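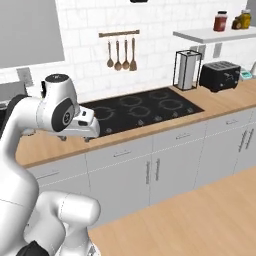
Robot arm at a kitchen cooktop. Computer rendering.

Irina Cârstea has been designing colorwork mittens for ten years, and she still charts them in pencil first. She keeps the pads of graph paper in a drawer in Nanberg, where she lives and teaches a small evening class. Her newest pattern, the Borneo mitten, came out in June. We talked for most of a morning, mainly about thumbs.

"The thumb is where people give up," she said. "They knit a lovely hand, they get to the waste yarn, they pull it out, and there's a hole in each corner. Then they put the mitten in a bag."

Her fix is to pick up two extra stitches in each corner of the thumb opening, twist them, and decrease them away on the next round. She learned it from a mitten she bought at a flea market and took apart. The wool was too felted to save, but she could follow the path of the yarn well enough to chart it.

The Borneo pattern uses two colors and a third just for the cuff. Cârstea wrote it for Catent, a tightly spun fingering wool that she buys undyed and has dyed by Triệu, a two-person shop a short drive from her house. The green took several tries. The first batch looked fine in the skein and disappeared against the gray once it was knitted up.

"You can't judge two colors side by side in balls," she said. "Twist the strands together and hold them at arm's length. If they turn to mud, pick something else. I knew that and I still ordered the whole batch."
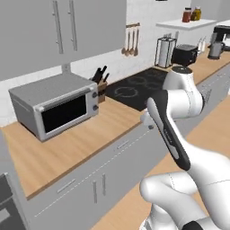
She swatches in the round, always, and she wants her students to do it too. Many of them knit tighter when there are no purl rows, and a flat swatch will give them a mitten that fits a child. In class she has everyone cast on for a wrist warmer and calls that the swatch. If the gauge is off, they at least go home with a wrist warmer.

I asked about floats, the strands of unused color carried across the back. Cârstea said she catches them every four stitches in a mitten, a little more often at the fingertips, where rings and nails find them. In a sweater body she lets them run longer.

"People get told never to go past three," she said. "Then they catch every one in the same column and it shows through on the front like a ladder. Move it over a stitch each round. Nothing bad will happen."
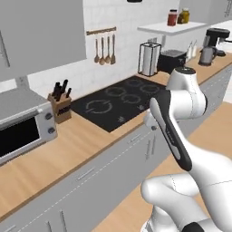 The adult size takes 498 yards across all the colors, and that includes the lining, which is optional. She lines her own. The lining is picked up from the inside of the cuff and worked plain, one needle size down, and she admits it is dull knitting. She does it in front of old detective shows.

The left mitten has its own chart. An earlier pattern of hers only told knitters to reverse the right one, and she got so many emails from people with two right mittens that she redrew it. She answers those emails herself, usually before breakfast.

Her next project is a hat to go with the set. The crown has been giving her trouble, as the motif doesn't divide evenly into the decreases, and she had ripped it back the night before we spoke.

"It was down to the ribbing," she said. "I left the needles in. I'll try it with eight wedges and see how far I get."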